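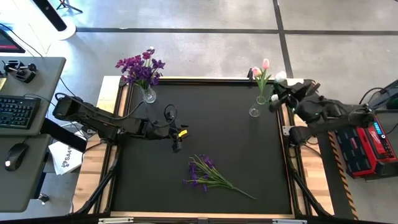 Marisol Ñahui asked last time whether a picture book with hardly any words in it can carry a real theme, and I promised her we would start there.

October, notes by Teófilo Flores

Yes, it can, and I'm so glad it came up! Take "Ona and the Long Stairs," our read-aloud for this unit. It has 65 words in all (I counted twice, over coffee), and yet by the last page most children can tell you that Ona was lonely and is a little less so now.

Please read it aloud at home before our next meeting, slowly, and leave a good pause at every page turn. Then write down one question you would ask a six-year-old, one that can't be answered with yes or no.

For the longer assignment, choose a book from the shelf list and plan a 12-minute read-aloud. Your write-up should stay under 1,000 words, and I do mean under, dear friends.

Related handouts
Reading "Zapata's Kite" with Mixed Ages
Grandparents in Picture Books
Virnell: Choosing a First Chapter Book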